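Notes on Letting a Room Through the Summer

21/05/2024

The purpose of this post is to set out, in reasonable order, what I have learned from letting the upper room of the house at Irkport to paying guests. Several readers have written to ask whether the arrangement is worth the trouble. My answer is a qualified yes, and the qualifications take up most of what follows.

The room is let from the spring until the end of August. It is not a business in any serious sense, although it is treated as one for the purposes of record keeping.
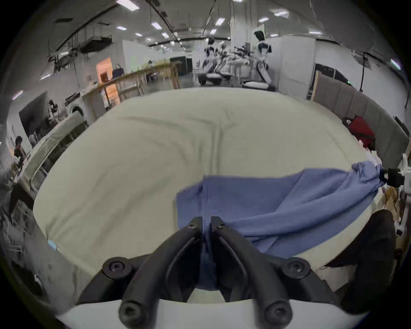
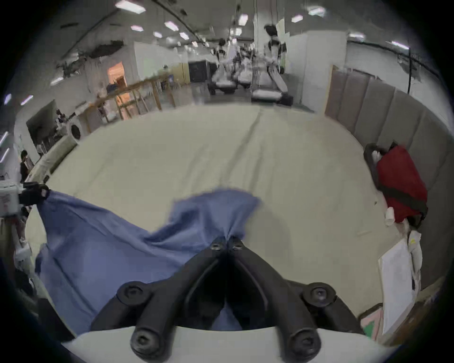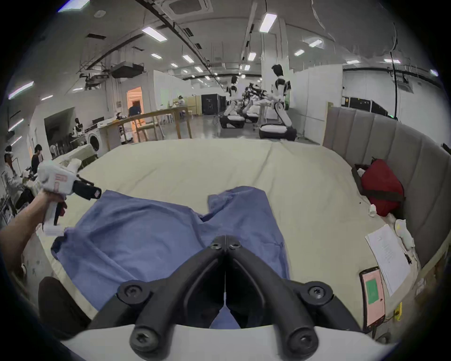

The bed, and a blue cloth on it.

The first matter is the price. In the opening season I set the nightly rate by looking at what others in the town were asking and taking a little off. This was a mistake. The rate brought in a steady supply of single-night bookings, and a single night requires exactly as much laundry as a week. Pantelis Fragkou, whose family has let rooms above the harbour for far longer than I have, advised a minimum stay of three nights. I resisted this for most of a season and then adopted it. Bookings fell and the takings did not. The total for last year came to 2,125, against almost 2,000 for the year before, and I changed the sheets a good deal less often.

Those who are considering a similar arrangement should write down their costs before they write down their hopes. The larger items are easily remembered. The smaller ones are not, and they include light bulbs, tea, replacement keys, washing powder, and the second kettle that becomes necessary when the first is taken home by mistake. I keep a plain notebook for the purpose and enter each item on the day it is bought. Entries made from memory at the end of the month have always proved to be too low.

The second matter is the deposit. I ask for 50 at the time of booking, which is returned in full if the guest cancels with proper notice. Proper notice was left undefined in my first set of terms, and this led to a long exchange of letters with a gentleman who considered that a telephone call from the ferry was sufficient. The terms now state that notice must be given in writing, and they state how many days are required. Anyone drafting terms of this kind should ask a friend to read them with the intention of finding a way round them. Harvey MacDonald did this for me and found four.

The third matter, and the one on which I have received the most correspondence, is noise. The house stands on a narrow street, and voices carry. I do not impose a curfew. The sheet of paper left in the room asks that guests keep their voices low on the stairs after eleven and that they do not hold conversations from the window. Most people comply without being reminded. When a reminder has been needed, I have found it best to give it at breakfast, in person and briefly, and to say nothing more about it afterwards.

On the subject of breakfast, I must correct something I wrote last year. I stated then that guests preferred a cooked meal. I had drawn this conclusion from the fact that they ate it. When I began to ask them the evening before, the greater number chose bread, fruit and coffee, and several were visibly relieved. The cooked breakfast remains available on request. It is requested chiefly by walkers, who leave early and wish to be on the coast path before the heat.

The bread comes from Alexiou at the top of the hill, which opens at six and closes when the loaves are gone. It is prudent to order the night before in high season. I did not do so on the first morning of last August and was obliged to serve crackers to a family of four from Skovum, who were very good about it and have booked again.

Furniture deserves a short paragraph. I have spent more on the bed than on everything else in the room together, and I do not regret it. I have spent too much on a desk that guests use as a shelf for their bags. A chair is useful, hooks are extremely useful, and a long mirror is asked for more often than a television. Thanasis Gavalas fitted the hooks along the passage wall, at two heights, and they have been in constant use since the day they went up. If I were to begin again I would put in the hooks first and wait a season before buying anything else.

There is also the question of the booking service. For two seasons I used Faneck, and I have no particular complaint to make of it. The calendar was clear and payments arrived when they were due. I have since returned to taking bookings by letter and telephone, for the simple reason that I prefer to speak to people before they arrive. This costs me some custom. Readers who need the room to be full every week should disregard my practice on this point.

Finally, a word on keys. I issue one key to each booking and retain two. Michalis Fragkou has tried to persuade me to install a lock with a number code, and has brought me the leaflet twice. I remain undecided. A key can be lost, but a guest who has to hand one back will also say goodbye, and it is generally at that moment that I hear about the dripping tap.

The room is taken for most of June. There are 24 nights still free in the later part of the season, and enquiries may be sent to the usual address. My next post will return to the question of the garden wall, on which Achilleas Panagiotou has sent a lengthy and helpful reply that I have not yet had time to read properly.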